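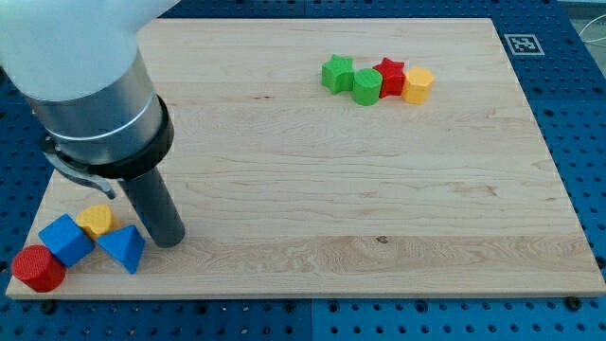 Bench joiner, full time
Mendico Furniture, Nisville

Mendico makes dining tables, desks and shelving to order for homes and small offices. We are looking for a bench joiner to start in January. It's a permanent day job with no weekend work.

What you'll do

You will take a piece from the cutting list through to final sanding. Most of our work is solid timber, mainly maple and oak, with some veneered panels for the larger shelving jobs. You'll choose and match boards for tabletops, cut and fit joints, glue up, and clean up by hand where it's needed. You will also go out on delivery now and then when a piece has to be put together on site.

You'll work beside Vasilică Ene, who runs the bench room and hands out the jobs each morning. Drawings come from the office. If a drawing doesn't make sense, we expect you to ask before you cut.

What we're looking for

- A trade certificate in joinery or cabinetmaking, or the same level of skill gained on the job
- At least 2 years of paid bench work
- Able to read a workshop drawing and write your own cutting list
- Safe and confident on a table saw, planer and spindle moulder
- Your own basic hand tools, kept sharp
- A current driver's licence

Experience with spray finishing would be useful but we can teach it. Colour matching on older pieces comes up a few times a year, so tell us if you've done any.

Pay and hours

Pay is set by experience and we'll talk about it at the interview. Hours are 7:30 to 4:00, Monday to Friday, with a half-hour lunch. Overtime is paid and you can say no to it. There is a tool allowance of $800 a year, and we pay for sharpening of saw blades and planer knives. We close over Christmas, so your first day would be after the break.

Parking is free in the yard. The bus stops on Iordache Road, a short walk from the side gate.

How to apply

Send a résumé and photos of two or three pieces you made yourself, with a line or two on each - what the timber was, how it was joined, and anything you would do differently. Phone photos are fine. Please don't send finished-room shots from a past employer's catalogue.

Applications go to Ho-yin Yeh at the Mendico office, by email or dropped off at the front counter. They close on Friday, September 6, 2024. People on the short list will be asked in for a paid trial day at the bench, and we will let everyone else know by email.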